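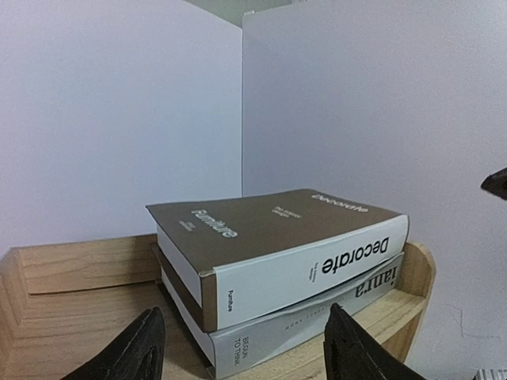 Page last modified: April, 11:42 pm

Home and Garden > Storage > Bookshelves, flat or upright?
1,737 views

pelmet_dodger
Settle something for us. We have a small bookshelf, pale wood, two boards, the Kurum one. The two big books won't behave standing up, so they live lying down on the top board, fat brown one over the grey one. My other half says this is how people stack books in dentists' waiting rooms. I say it's how you stop a heavy book falling on its face at two in the morning.

The top one is about decorating and furniture, and yes, I know.

Shih-chieh Yuen
Flat is right for anything heavy. If you stand a really thick book up on its own the pages hang off the spine and after a few years it starts to sag at the front. I've got a Farketti atlas that now leans like a drunk. Biggest at the bottom, spines lined up, done.

mrs_tansy
Spines lined up AND the right way up please. Yours are upside down. I had to turn my tablet round to read "Decorate" and then the tablet helpfully turned itself back.

pelmet_dodger
They're the right way up if you're standing on your head behind the shelf. Noted though.

gribble64
I don't agree with flat at all. It's fine until you want the bottom one. Then you lift the top one off, put it on the floor, read the bottom one, and the top one lives on the floor until Christmas. I say this with one foot on a book as I type. Upright, with a decent bookend, and you can have whichever you like.

Shih-chieh Yuen
With two books? How often are you changing your mind?

gribble64
I'm a man of moods.

mrs_tansy
What's the rest of the shelf doing? You've only told us about the top.

pelmet_dodger
Lower board has the thinner ones standing up at the left hand end. Orangey red, then a dark purple sort of blue, then a bright green one turned round so the cover shows. The green was my idea. I thought it looked like a bookshop. I'm told it looks like I gave up. Everything to the right of it is bare wood, waiting for me to become a person with more books.
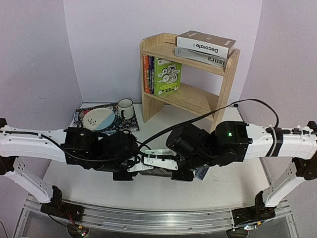 gribble64
Swap them over. Heavy stuff belongs on the bottom board, always has. Put the two big ones flat at the right hand end down there and they'll keep the upright ones from sliding along. You get a free bookend and the top is clear for a lamp or your post.

Shih-chieh Yuen
Annoyingly I agree with that. It's a low unit though, so I wouldn't lose sleep over the weight. What I'd look at is whether a bookend is needed at all. Lean the uprights into the side panel and they mostly stay put until a child arrives.

mrs_tansy
No lamp. Everybody's answer to an empty surface is a lamp.

And what about the back? Is it open behind the lower board? Mine is, and every thin book I own has gone down there at some point. I ended up sticking a strip of beading along the back edge with the Drirkent tape, the stuff you have to leave overnight. Ugly, but it works.

pelmet_dodger
Open at the back, yes, you see the wall straight through it. There's a low strip along the back of the top but nothing behind the middle bit. I did look at the bookends in Michiels. They wanted more for the pair than I'd pay for a book.

gribble64
A brick in a sock.

mrs_tansy
He's been recommending a brick in a sock since I joined this forum.

gribble64
And has it ever fallen over?

pelmet_dodger
Update. Tried the swap. Other half came in, looked, said "oh, that's better", and moved the green book so only the spine shows. So I've lost on the green one. She's also asked why there isn't a lamp on the top.

mrs_tansy
I'm leaving this thread.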